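Drullero hub motor disassembly set

README, version of August 2025. Maintained by Tuncay Gündoğdu at the Grosdale bench. Complaints welcome, patches more so.

What you have downloaded

Teleoperated two-arm episodes of small brushless hub motors being taken apart and, on good days, put back together. Each episode is one person driving both arms through one task. There are 2000 episodes in the train folder and 200 in the held-out folder. Please leave the held-out folder alone until you have something to test. We can't stop you, but we will be able to tell from your results.

The tasks are: open the end cap, lift the wheel off, seat the cap again, touch the hub on request. The last one sounds trivial and has the worst success rate of the lot.

Folder layout

Every episode has its own folder with the wrist video from each arm, joint positions, gripper opening, and a text file called note. The note is whatever the operator typed afterwards. Some are a careful sentence. A good many say "fine". One operator in January wrote only "no", and having watched the episode I agree with the assessment.

Joint positions are in radians. Gripper opening runs from 0 (shut) to 1 (open). In the Ostapchuk episodes it ran the other way until we noticed, and these have been flipped in the release. If you took an early copy, throw it out.

Labels

Success is marked by a second person who did not drive the episode. Three values: done, partly, failed. "Partly" was meant to be rare. If the cap ends up seated but crooked, that is partly. If the motor leaves the bench, that is failed, however neatly it was opened beforehand.

We kept the failures. They live in the same folders as everything else, so filter on the label if you don't want them.

Operators

Most driving was done by people with at least 48 practice runs. The Dastberg operators had fewer and it shows, mostly as hovering. Expect long stretches where both arms hang over the motor, thinking about it. 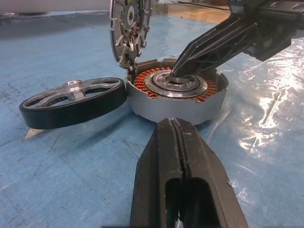

Occlusion is the main headache with the wrist views, and it is worst in the hub touch task. The camera rides with one arm, its own two fingers take up the near part of the view, and the other arm comes in over the top to reach the centre. With the cap standing nearly on edge against the housing, the windings and the hub are in plain sight and only a pointed fingertip marks where contact is meant to be. Shiny parts don't help either. The metal rings in the hub throw highlights, and so does the crumpled clear film on the blue work surface, which an early model of ours found far more interesting than the motor. Try some brightness changes in training before you blame the architecture.

Known problems

Timestamps between the two arms drift a little in long episodes. There is a script, align.py, which fixes most of it and prints a rude message about the rest.

The left wrist video is missing from a few Dastberg episodes. The folders are still there, looking hopeful.

Nothing here measures force. Do not train on this and then hand your robot an egg.

Plans

We would like to reach 3000 training episodes, with more reassembly, as taking things apart is what everybody volunteers for. If you have a bench with two arms and a tolerance for small screws, write to Tuncay.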